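Left hand does not release after grasp, no fault code shown
Ulholm Community Help – Bimanual Systems
Posted by dratura_line2 on 7/27/24

Our facility operates a two-arm unit with Dratura hands for a bottle handling task. After 16 cycles, the left hand closes on a bottle and does not respond to the open command. The right arm continues its motion. The log records entry 801 but no fault is raised. Staff work within reach of the table, so we have suspended the task pending advice.

The left hand holds its bottle over the taped section of the table, and three more bottles lie near the center.
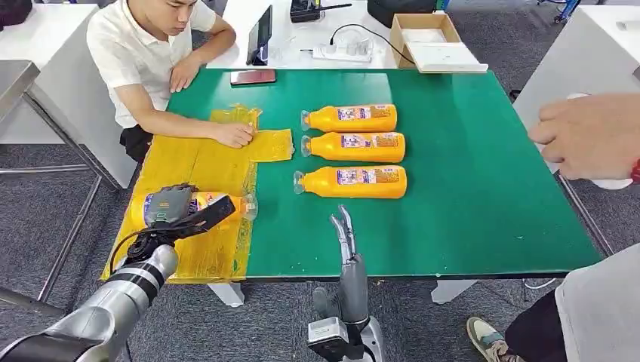 Replies (2)

bench_support_west
Entry 801 is a lost acknowledgment from the hand controller. The arm software assumes the command was received and proceeds. Please inspect the cable at the left wrist for strain, reseat the connector at both ends, and set the command timeout to 4 seconds so that a missed reply stops both arms. Persons should remain outside the reach of the arms until the release has been tested – this applies to slow speed as well. Do not pull the bottle free by hand while the drive is powered.

ruker_user
We had the same problem in January. Restarting fixed it for a while. We replaced the cable later.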